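FAQ - Faux Hydrangeas and Other Stems

Updated July. We get the same questions over and over so here they are in one place. If yours isn't on the page, use the contact form, we answer faster there than by phone.

ORDERING

How are the stems sold?
Singles or by the case. A case of hydrangea is 222 stems. Don't ask, it's how the factory packs them. A pallet is 12 cases, so 2,664 stems. Most shops buy one case and split it between colors.

Is there a minimum?
10 stems per color for singles. No minimum on cases, obviously.

Can I mix colors in a case?
Yes, up to three. Put it in the notes box at checkout. Pale blue, cream, dusty pink and green all come from the same line (Irero) and mix fine. The Voseo line has bigger heads and ships separately, so no mixing those two.

Do you send samples?
One stem per color, you pay shipping. We take it off your first case.

How long does it take?
Singles go out next working day if you order before 2 pm. Cases, roughly 10 days. Pallets - ask first.

Can I cancel?
Before it ships, yes, full refund. After that it's a return, see the bottom of the page.

SHAPING AND OPENING UP

My flowers came flat. Is that a defect?
No. They get squashed in the carton. Open the petals with your fingers, work from the outside in, and bend the little branches behind the head apart. Takes a minute or two per stem. If one side is still flat, a garment steamer on low from a foot away. Not an iron. Please not an iron.

The leaves are folded over, now what?
Same thing. Bend each leaf back at the base, not in the middle. If you crease the middle it stays creased.

Can I bend the stems?
Yes, gently. Use two hands and make a curve over a few inches. One sharp kink in the same spot again and again and the wire will go eventually.

Which way should the leaves face?
However you like. We turn the biggest one out to the side so it shows under the bloom, and tuck any small ones in behind. If the arrangement is going against a wall put all the good leaves up front.

CUTTING AND STEM ENDS

What do I cut them with?
Wire cutters. Not your good floral snips, you'll nick the blades. For a whole case get the long-handled kind, your hands will thank you.

Why is the stem green at the top and tan lower down?

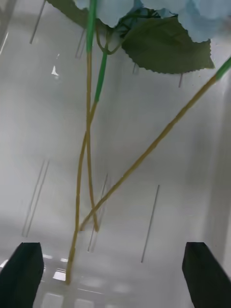 It's the style. Green up by the bloom, straw-colored with little knobby joints further down, more like something off an old shrub. Some people love it, some people want all green. If you want all green, cut short so the tan part comes off, or wrap the lower section in floral tape. Stretch the tape as you go or it won't stick to itself. In a solid vase you won't see the bottom half at all so don't bother.

Can I trim the joints off?
You can shave them down a bit with a craft knife but it looks worse, in our opinion. Leave them.

How short can I go?
Leave at least 4 inches below the lowest leaf. Any less and there's nothing to push into the foam. For low bowls, bend the end into a hook insted of cutting, then you can still use the stem in a tall vase later.

The cut end is sharp.
Yes, it's wire. Dab of hot glue over the tip, let it cool. Worth doing if kids or pets are in the room, and for anything handheld like a bouquet.

VASES AND ARRANGING

How many stems do I need?
Small bud vase, one. Medium vase with a 4 inch mouth, three to five. Big entry table thing, nine or so plus filler. Heads are wide so start with less than you think.

They flop to one side.
Heavy head, light vase. Put gravel or dry foam in the bottom, or crisscross clear tape over the opening. Our Skuvedier vases are weighted and we sell those too, but a handful of rocks does the same job.

Can I put them in real water?
Don't. Cut ends rust and the water goes brown. If you want the look, use the clear acrylic set stuff, and glue the cut ends first. Test one.

Can I mix with real flowers?
Sure. Keep the faux ones in their own tube or a dry section of the vase. Real eucalyptus is good with the pale blue and dries nicely on its own.

What goes with pale blue?
White, cream, sage, anything grayish green. Bright yellow is a lot. Navy ribbon is nice. The Thongsuk fern picks are our usual filler, cheap and they fill gaps fast.

CLEANING AND STORAGE

How do I clean them?
Hair dryer on cool, once a month or so. For real dust, a soft paintbrush. Spot clean with a damp cloth, no soap on the darker colors till you've tested the back of a leaf. Never soak the whole head.

Will they fade?
In direct sun, yes, over time. Blues go first. Turn the vase every few weeks and keep it off the south window. We don't recommend any of the hydrangeas for outdoors, not even a covered porch.

A petal layer came off.
They're pushed onto a little peg, press it back on. If it's loose, tiny dot of hot glue on the peg, not on the fabric. Glue shows on pale colors.

How do I store them?
Upright in a tall box or bucket, loose plastic bag over the top. Not crammed. If they have to lie down put tissue under the heads. And keep them out of a hot attic, the glue softens.

RETURNS AND WHOLESALE

Can I return stems I've cut?
No. Uncut, unshaped, within 30 days, fine.

Some of my case arrived broken.
Send a photo of the stems and the carton label and we'll credit or resend, your pick. Keep the carton until you've heard from us.

Do you do trade pricing?
Yes, starts at 500 stems a year, any mix. Send your resale certificate with the first order. Stagers and event people count as trade, you don't need a storefront.

Do you do custom colors?
Pallet quantities only, and allow a couple months. We need a physical swatch - fabric, paint chip, whatever - becuase screen colors are never right.

Can I pick up?
Yes, by appointment, mornings til noon. Ring the bell at the side door, the front one doesn't work.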